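Wall Cabinet Inspection — Unit 903, Kitchen
Inspector: Hélder Arruda, Dekska
Wed 14 December
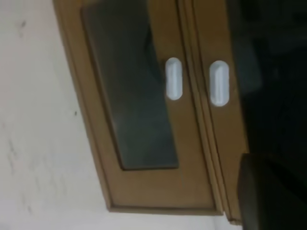
Scope covers the wall-hung cabinet only. Base units and countertop are on sheet 2356. Ratings: OK, Monitor, Repair.

1. Fixing to wall — OK
No movement under hand load at either lower corner. Screws at the hanging rail are seated. Wall plugs not exposed, type not confirmed.

2. Door alignment — Monitor
Two doors, side by side. Center seam tightens slightly toward the bottom. Doors do not bind. Adjust at the upper hinge on the left door at next visit.

3. Hinges — OK
Teixeira hinges throughout. One loose cup screw on the right door, tightened on site.

4. Glass panel, left door — Monitor
No chips or cracks found. Faint rattle on closing, bottom of panel. Retaining bead to be pressed back in and rechecked. Safety mark not located; tenant to be told to treat the glass as ordinary until Weltari replies with the order record.

5. Handles — OK
White oval pulls, one per door. Both tight, no sharp edges. Do not overtighten — the previous set in this building failed at the screw boss.

6. Wood surfaces — OK
No swelling or lifting felt along the lower rail. Wipe with a damp cloth only, no solvent.

7. Shelf supports — Repair
One pin missing, middle shelf, rear left. Shelf emptied and tagged. Replacement pins on order from Rarnutis, 9 mm gap at present.

8. Clearance to ceiling light — OK
Measured 200 mm with the left door fully open.

Result: pass with one repair. Keep the middle shelf out of use until item 7 is signed off.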